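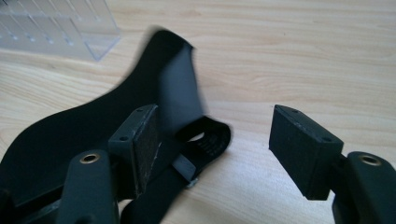 Pledelの木製テーブル 半年使用レビュー

Pledelのテーブルを買って6か月になります。食事用ではなく、仕事と荷物の手入れに使う作業台です。購入前に長く使った人の感想がなかなか見つからなかったので、気づいたことを書いておきます。提供品ではなく、自分で買ったものです。

買った理由

前に使っていたのは天板が濃い茶色のテーブルでした。黒いストラップや黒い生地のものを広げると、どこに何があるのか見えにくく、夜は特に困りました。ストラップの通し直しをしていて、裏表を間違えることもよくありました。次は明るい色の天板にすると決めて探し、最後まで残ったのがPledelとOvellです。Ovellのほうが安かったのですが、店で見た展示品は表面の光り方が強く、照明が映り込むのが気になってやめました。

天板の色と木目

色は白っぽい薄い木の色です。木目は横に長く流れていて、ところどころ少し濃い筋や、目立たない節があります。商品ページの写真ではもっと均一に見えたので、届いた日は節が思ったより多いと感じました。今は気になりません。柄のまったくない天板がほしい人は、店で現物を見たほうがいいと思います。

黒いものはよく見えます。生地の折れたところ、織り地のストラップのねじれ、灰色の小さなバックルの向きなど、前のテーブルでは手で触って確かめていたものが目で分かります。買い替えてよかった点を一つ選ぶなら、ここです。

逆に、薄い色の糸や透明の小さな部品は見失いやすいです。透明なものを扱う日は濃い色の布を一枚敷いています。

表面の手触りと滑り

つるつるではなく、さらっとした手触りです。紙を一枚置いて字を書くと、木目をわずかに拾います。気になる人は下敷きが必要です。

生地ものを広げたときの滑り方はちょうどよく、軽く引けば動き、手を離せばそのまま止まります。ストラップを引っ張って長さを調節するときも、本体が一緒についてくることは少ないです。前のテーブルでは片手で押さえていないと作業になりませんでした。

艶は控えめです。昼間、窓からの光が入ると全体に少し白っぽく見えますが、まぶしいというほどではありません。

傷と汚れ

バックルを引きずって付けた細い傷があります。長さは小指の爪くらいで、斜めから見ないと分かりません。付けたのは使い始めて間もないころで、それからはバックルを浮かせて動かすようにしています。硬いものを日常的に滑らせる使い方なら、マットを敷くことをすすめます。

コーヒーの輪じみは、すぐ拭けば残りませんでした。一度だけ朝まで放置したときは薄く跡が残り、固く絞った布で何度か拭いて、ほぼ見えなくなりました。油性ペンは試していません。

黒い生地から出る細かい繊維くずは目立ちます。作業のあとに乾いた布で一度拭けば済むので、私には大した手間ではありませんが、散らかりが見えるのが嫌いな人には向かない色かもしれません。

一緒に使っているもの

天板の左奥には、透明なアクリルのスタンドを置いています。Zikleyのもので、縦の仕切りが並んで細かく区切られているタイプです。少し青みのある灰色がかった透明で、下の木目が透けるため、置いても天板が狭く見えません。角が斜めに落としてあり、袖が引っかからないのも助かっています。

困る点もあります。仕切りの奥にほこりが入ると、指では取れません。綿棒か細いブラシがいります。それから軽いので、片側にだけ物を入れて端に手をかけると少し動きます。底に滑り止めを貼ってから動かなくなりましたが、最初から付いていてほしいところです。

組み立て

脚を取り付けるだけの簡単なものです。説明書は図が小さく、ネジの長短の区別が分かりにくいです。先に長さ別に分けておくと迷いません。天板が重く、ひっくり返すときは二人いたほうが安全です。私は友人のナディン・サラメさんに手伝ってもらいました。届いた直後は木のにおいがありましたが、窓を開けて数日で消えました。

ぐらつきは、締め直してからは出ていません。最初の締め付けが甘かったようで、九月に一度、肘をつくと揺れるようになりました。付属の六角レンチで全部増し締めして直りました。レンチは捨てずに取っておいてください。

引き出しは付いていない

買う前に分かっていたことですが、収納は一切ありません。道具をしまう場所は別に用意する必要があります。私は脇にワゴンを置いています。天板の裏に後付けの引き出しを付けた人もいるようですが、保証がどうなるか分からないので手を出していません。

問い合わせの対応

ネジが1本足りず、サポートに連絡しました。返事は翌日の昼前に来て、部品は別送されました。送料は取られていません。ただ、問い合わせフォームに製品番号の入力が必要で、その番号は外箱にしか書いてありませんでした。箱をつぶす前に控えておくといいです。

評価

5点満点で4点です。減点は説明書の分かりにくさと、表面が硬いものにあまり強くないことによるものです。色と手触りは満足しています。

黒っぽい布ものやストラップ類の手入れを机の上でする人、照明の映り込みが苦手な人には合うと思います。金具や工具を直接置いて作業する人は、マット代も見込んで考えたほうがいいでしょう。

追記：コメントで天板の手入れについて質問をもらいました。オイルやワックスは塗っていません。説明書には乾拭きと水拭きのことしか書かれておらず、そのとおりにしています。塗った方がいたら、色がどう変わったか教えてください。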